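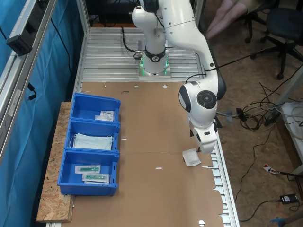 Photo: Prastmont

MARSDEN, May 31, 2024 – Prastmont, a software firm with 6 staff and one kettle, today released version two of Druvura, its planning and perception software for robot arms that sort small medical supplies. The new version is better at picking up things that are flat, shiny or wrinkled. The old version, the company concedes, was very good at cubes.

Share 20

Sterile packets are awkward goods. They crease, they throw back the light, and their edges are hard to tell from the surface underneath. Most grasp planners look for a firm outline and pick a spot on either side of it. Given a film pouch, the first release of Druvura would think hard, choose a reflection and close its fingers on that with great confidence.

"We had a planner that could stack blocks all day," said Declan Bunting, who leads the perception work. "Then a customer asked about gauze. It was a humbling January."

Version two scores each possible grasp twice, once on the shape of the item and once on how far the software trusts its own view of that shape. Where trust is low it asks for a second look from another angle before planning the move. If the second look is no better, it leaves the item alone and says so in the log, in a full sentence, with no error code to look up.

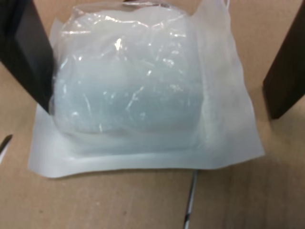
Between the fingers: a sealed pouch on the cardboard work surface.

The training and test set behind the release holds over 2,000 attempts at the bench, of which 1,900 were kept. The rest were thrown out for reasons the release notes list under "us". Each attempt stores the camera views, the planned path and the path the arm took, so that engineers can replay a bad grasp as often as their pride allows.

Also new is Berko, a set-up tool that ships with Druvura at no extra charge. Users mark out the work area and the bins on screen, name what belongs in each, and Berko writes the settings file. Until now this file was written by hand, mostly by Roy Clegg, head of tooling, who is said to be taking the change well.
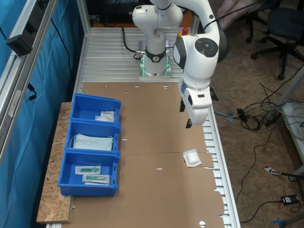 "People assume the clever part is the grasp," said Clegg. "A good half of our support calls were about a bin that had been moved a bit to the left. Now you drag the box on the screen a bit to the left and get on with your day."

Druvura version two is available now to existing customers as a free update. New customers can ask for a trial copy, which runs for 20 days and then stops, politely, at the end of whatever move it is making. Prastmont advises against using either version for eggs.

Press enquiries: Declan Bunting, Prastmont, Marsden

0 comments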